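Fold it or lose it: an afternoon with Ronja Wikström 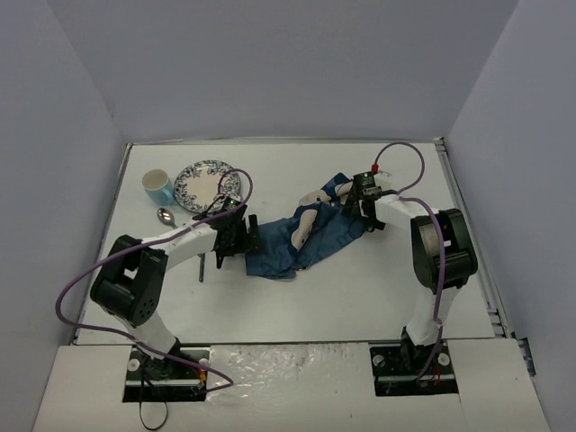

Blue cloth with the pale beige sections, halfway between flat and a heap.

Ronja Wikström does not iron. She says this before I've got my notebook out. She runs the linen room at Munuletti, a rental outfit that sends tablecloths, napkins and runners out to weddings and church lunches, and she has been folding for a living since she was nineteen. I had an hour. She gave me more than that, mostly standing up.

"People want to talk about stains," she says. "Stains are easy. Stains you send to the wash. Folding is where you lose the day."

The room is at the back, past the loading door. Shelves to the ceiling, radio low, a smell of starch. Stock at last count was 231 tablecloths, plus napkins, which she stopped counting in April. Every cloth gets folded by hand before it goes on the shelf. Same fold every time. She won't budge on this.

Why not? "So that whoever opens it at the other end can do it in the dark. They're in a tent, the band is setting up, it's raining. They get hold of two corners and walk backwards. If I folded it right, it opens. If I didn't, they phone me."

Do they phone?

"Oh, they phone."

We talk about crumpled cloth first, the kind that comes back in a sack. Her rule is that you don't shake it. Everybody shakes it. You put it down, find one corner, any corner, and get that part flat. Then you work out from there.

"You want one bit you can trust," she says. "A corner with a nice square look to it. Leave the rest bunched up, it isn't hurting anybody. People pull from the bunched end first and all they do is drag the good part along with it."

She shows me with a heavy cream cloth from the returns pile. Left hand flat on the corner, right hand under the bunch, lifting, not pulling. A few seconds. Then she messes it up again and makes me try. Mine takes a good while longer and has a ridge down the middle. She looks at it and says nothing, and folds it herself.

Solid colors are one thing. Cloth with more than one color, she says, is easier than people think. "You've got lines to go by. If there's a light part and a dark part, watch where they meet. When that line is straight, the cloth is straight. When it wanders you've got a fold hiding underneath."

And pattern? "Small marks, little prints, same idea. They point somewhere. Plain white is the worst, plain white tells you nothing. I do the white ones in the morning when I'm fresh."

Table size matters to her almost as much. She worked for years on a door laid over two sawhorses, at a firm called Trindis, where her boss was Svatopluk Kuruc, a man who beleived a cloth should be folded in the air by two people. She still folds that way for the very long ones. For everything else she wants a flat surface, pale, smooth, nothing on it except the cloth.

"Svatopluk would hate this table. He'd say I'm cheating. Well, he had a bad back by fifty."

She prefers a wall or two close by as well. A cloth that slides off the far side picks up dust and that's another wash. Her own table is pushed right into a corner. I ask if that's cramped. She shrugs. "You only need to reach in from one side."

On to the fold itself. She calls it the Murín, after the hotel where she learned it. Long edge to long edge, then again the same way, so you have a strip. Then the ends in to the middle, and closed like a book. Eight layers at the spine if you look at it from the side, she says, and you can feel it if one's gone wrong. I couldn't. She could, with her thumb, while talking about somthing else.

"The edge goes away from you. Away! Otherwise you pick it up off the shelf and it falls open in your arms."

Smaller pieces she halves and halves again and doesn't fuss. Napkins in stacks, band round them, done. She got through 156 before lunch the day I came - not a record, she was interrupted. I was one of the interruptions.

Her helper is Roman Sowa, who does the deliveries and folds when the van is in. He came in for a glass of water and got asked for his opinion. "I did it wrong for a year," he said. "I was smoothing with my palms. You use the side of your hand." Then he went out again.

What about at home? Does she fold her own laundry like this?

Long laugh. "My towels live in a basket. Don't put that in."

Before I go she wants to say one more thing about patience, or it may be about hurrying. The worst folds come at the end of a batch, when there's a cloth left over and it's nearly time to go. You want to roll it up and stuff it on the shelf. She has done it. The next customer got it, a woman with more than 200 guests and one tablecloth that looked slept in.

"So now the last one gets done first thing tomorrow. I leave it on the table. It's fine. It's a cloth, it can wait."

There was one on the table when I left.

Jul 22, 2019

Comments

Godelieve De Haan
Side of the hand, yes. My mother did it like that and I never asked her why. Would have liked a drawing of the Murín fold, I got lost at the ends to the middle part.

Melquiades Bermúdez
We hire from them for the Adurgate lunch every year and they do open just like she says. Getting them back in the sack is another matter. Sorry Ronja

Godelieve De Haan
Tried it on a bedsheet. Ends in first, then shut it like a book, ok got it now. Does she do fitted ones??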